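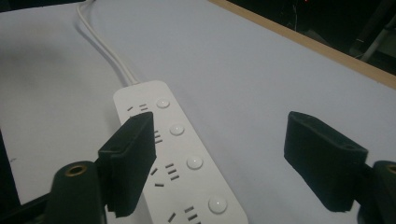

White power strip, one push button beside each outlet.

Home | Guides | Portfolio Module | Support
Last updated: 2021-03-05

Section 9. Importing your rent roll into Wilell

Set aside a quiet morning for this. The import itself takes a few minutes. Finding out which of your colleagues has been typing "see Branda lease" into the rent column takes longer.

Before you start, you will need:
- an administrator login
- your rent roll saved as a CSV file, with no more than 2,000 rows
- the lease dates for every unit, including the ones everybody calls "the usual terms"

9.1 Preparing the file

1. Open the rent roll in your spreadsheet program and delete any blank rows, merged cells and cheerful headings.
2. Check that the first row holds the column names. Wilell recognises 26 of them, listed in Appendix B. Anything else is quietly ignored, so a column called "Rent (real)" will go nowhere.
3. Enter one unit per row. A tenant with three units gets three rows.
4. Put vacant units in with the tenant field left empty. Do not type "Vacant". The system will create a tenant of that name and start sending it reminders.

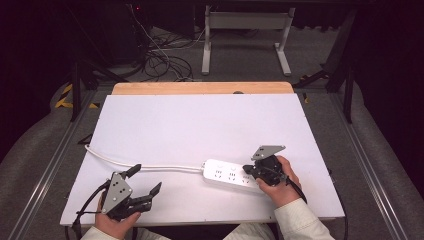
5. Save the file under a new name and keep the original somewhere you won't be tempted to tidy it.

Note: rent must be entered as a yearly figure. If yours is monthly, multiply it first. Wilell will not query a shopping parade let for the price of a used bicycle, and neither will the report you send to the owner.

9.2 Running the import

1. Go to Portfolio, then Import, and choose your file.
2. Pick the property it belongs to. If you manage both Awwad House and Awwad Court, read the name twice.
3. Press Check. Rows with problems turn amber.
4. Correct the amber rows on screen, or press Cancel and mend the file.
5. Press Import and leave the window open until the summary appears.

CAUTION: pressing Import a second time does not make it go faster. It gives you two of every tenant.

9.3 If something goes wrong

Error 509 means that a lease ends before it begins. The cause is nearly always a December date with the day and month swapped.

If figures carried over from Batosell look wrong, check that its service charge column was exported separately from rent. Older exports add the two together without mentioning it.

To undo an import, go to History and choose Roll Back. You can do this until somebody raises an invoice from the new data. After that, write to Ekene Ekpo on the support desk, and attach the original file you kept in step 5 of 9.1.
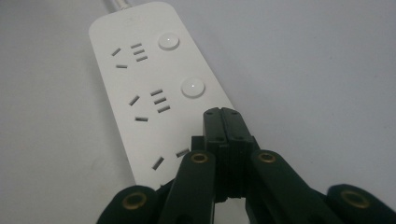 Power strip with its cable at one end and a black gripper over the other.

Back to top | Previous section | Next section: Service charges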